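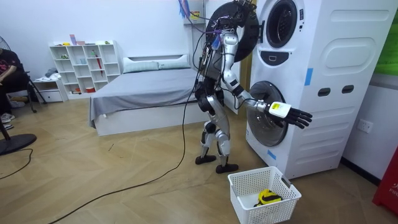

My sister keeps asking whether you have to be any good at laundry to join, and she'd like it in writing that you don't. So there it is, in writing. You don't! If you own clothes and they get dirty, I want you.

I'm putting together a laundry diary for Kavance, a small outfit in Borthorpe that writes plain guides to household stuff. The next guide is on washing clothes at home, and I'd like it to come from what people do on a regular week, pink socks and all. I've read plenty of care labels and I still can't say how other folks decide that a sweater is dirty. Do you sniff it? Do you have a chair where the half-worn things pile up? (I have the chair. It's a big chair.)

I need 80 people, and so far 14 have signed up, mostly from my own street, so please come and rescue me from a guide about one street.

What you'd be doing

You keep a diary for four weeks, starting in March. Every time you do a load, you jot down what went in, which setting you picked, how much detergent you used and how it got dried. It takes me a couple of minutes per load and I'm slow. You can fill it in on paper or use Clomis, the online form we use, which works fine on a phone. If you skip a load, leave it blank and carry on. Please don't make one up to be nice.

At the end there's a phone chat with me, roughly 72 minutes going by my practice runs, though I do talk a lot and I'll try to rein it in. Pick a time that suits you. I'm happy to call as late as 9 p.m.

Who I'm looking for

You need to be 18 or over and do at least one load a week, at home, at a laundromat or in a shared basement. I'm short on people who live alone, people who hang everything on a line, and anyone washing work gear like kitchen whites or muddy overalls. Roommates can both take part as long as you keep separate diaries. Sorry, I can't take people who send all their washing out.

What you get

You get $100, paid after the phone chat, plus a printed copy of the guide when it's done. If you have to drop out halfway, tell me and I'll pay you for the weeks you finished. Your name won't be in the guide. I might quote you, and I'll check the wording with you first.

How to join

Stop by the Kavance desk on the ground floor of the MacBrayne building any Friday between 10 and 4, or fill in the sign-up page on Clomis under "Laundry diary." Tell me how many people you wash for, where you do it and the best time to call. Paper diaries are at the desk, and they come with a pencil.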